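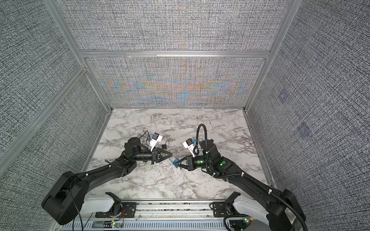 Zirkgate lock drawer, sorted
Posted March 29, 2018

The padlocks from the Zirkgate sheds went into one drawer last September and stayed there until we needed one. This page covers the sort-out: which locks are staying, which go to the Oltard site, and how the keys are being kept. Everything was tipped onto the marble top, where small keys are easy to spot.

Blue and black padlocks, shackles open. The larger blue one has its key in the bottom and a small split ring through it. The black one has several keys on a ring — spares come off and go in the key tin.
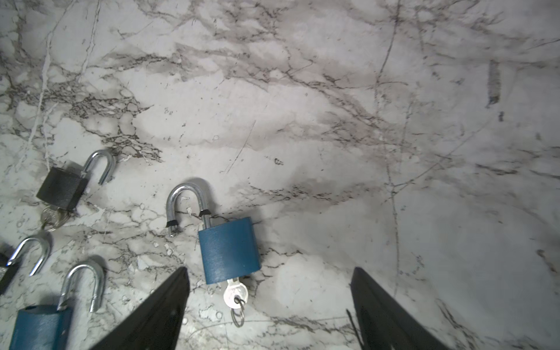

What goes where
Blue locks stay at Zirkgate, on the grey sheds. Black locks go to Oltard, bay 6. Please leave locks open when returning them, with one key in.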